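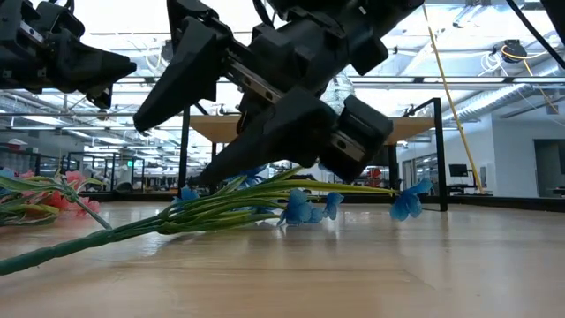
Ticket: Flower demo, right arm pausing before pickup
Opened by: Hye-jin Yeon
Assigned to: Kaiwen Kong
Date: October 11, 2021
Status: Open, waiting on a retest

Hi Kaiwen, and thank you again for looking after us so kindly during the visit from the Flenau people. They had a lovely time and several of them have written to say so (Saron Wako is still talking about the bouquets!). I do want to get this written down while I remember it, though, so please forgive the length.

We ran the flower demo 17 times over the afternoon. On 3 of those the right arm came down over a stem and simply waited there, fingers open, until Meifang pressed resume on the Niveck panel. The log shows the same line each time, "grasp wait exceeded 300 ms", and then nothing more until the resume.
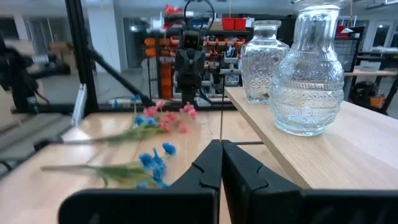
The left arm never did it, on any run, and it was using the same settings file as far as I can tell. Meifang wondered whether the thin stems were harder to pick out against the shiny tabletop, and she may well be right – we had all the overhead lights on for the guests, and we normally practice with half of them off.

Reply from Kaiwen Kong:
Thanks, Hye-jin, the long version is always welcome. I compared the two wrist settings and they don't quite match after all. The right one still has the wait limit from July, before Xuelian Yu raised it for the left. I've copied her value across and restarted the Cokar service. Could you try it again with all the lights on, please, and use the blue stems as well as the pink ones?

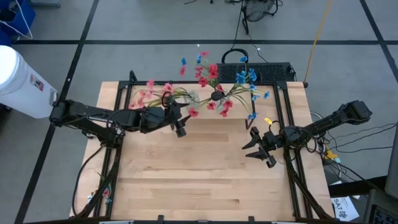 Both arms at the table, bouquet on the left gripper's side.

Reply from Hye-jin Yeon:
Will do! Xuelian has offered to sit with me for it, and we'll go through the whole routine at demo speed. If it pauses again I'll save the log before anyone touches resume, and I'll attach it to this ticket. Please leave it open until then.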